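4.2 Comparing the two grippers on soft packaging

Our earlier trials used rigid blocks, and on those the two end effectors scored so closely that we could hardly tell them apart. Snack bags changed the picture at once! A bag has no fixed shape and slides when pushed, and the same bag can offer a stiff crimped edge on one attempt and a smooth bulge on the next. We were eager to see how the Mosar gripper, mounted on the larger white arm, and the Brinis gripper, mounted on the smaller black arm, would cope with that. Both arms were driven by the Koyama controller described in Section 3, with the same speed limits and the same operator, Lucie Marchand, for every session.

The task is a simple one to state. Items lie on the tabletop or in a plastic basket, and the operator has to pick up a named item and move it to a named place. We ran 400 attempts in total, split evenly between the grippers. An attempt ended when the item was released at its target, when it was dropped outside reach, or after 25 seconds. Figure 6 gives the layout with a single bag between the two arms.

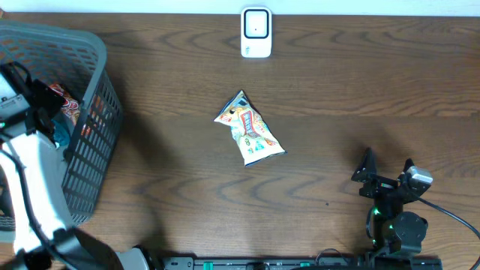

Figure 6. Tabletop layout for the single-bag condition, with the basket at left and the smaller arm at lower right.

The first thing we learned is how much the approach direction matters. The Brinis fingers are narrow and pointed at the tip, and Marchand found that she could slide one of them under a crimped edge with very little practice. Once the edge was between the fingers the bag nearly always came up with it. Approaching the middle of the bag was another story – the tips pressed into the film, the contents shifted, and the bag turned away from the jaws. The Mosar gripper behaved almost the other way around. It was clumsy at the edges but very good at taking a fold from above, and it gave the operator more time to correct a poor first contact.

We had expected the lower payload of the small arm to be its main weakness, and were delighted to be wrong. Snack bags weigh so little that payload never came into it. What did limit the small arm was cable drag near the outer part of its reach, which pulled the wrist a few degrees off its commanded angle. Rerouting the cable helped, and the results reported in Table 3 were all collected after that change.

The second condition puts several items close together, so that the operator has to separate them before lifting. We mixed bags with a bottle and a small box, partly to find out whether a change of stiffness from one pick to the next would upset the force settings.
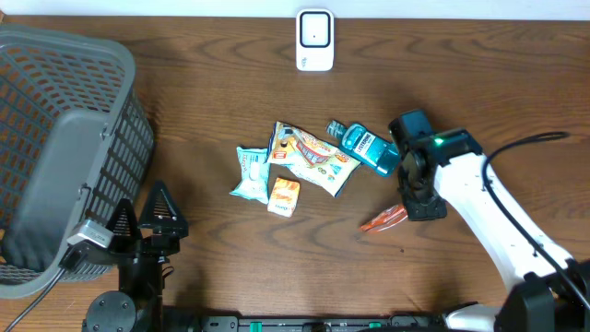

Mixed sets turned out to be the most interesting part of the study for us. With force held at 70 percent of the gripper's maximum, the Mosar unit could lift a bottle lying on its side, but the same setting crushed the corner of a box. Dropping the setting protected the box and cost us several bottle lifts. Lewis Dunbar then suggested letting the operator change force with a foot pedal in steps of 10 percent, and the difference was immediate. Marchand began raising the force only after she saw the item leave the table, a habit we had not asked for and have since written into our instructions.

Overlapping bags remain hard for both designs. When one bag rests on another, the first closing motion often catches film from both, and the operator must open the jaws and start again. The pointed fingers do better here, and we think a longer version with a thin rubber lining would do better still. Rumar has agreed to machine a set to our drawings, and we plan to repeat the mixed condition with them in March, keeping the controller and the time limit as they are.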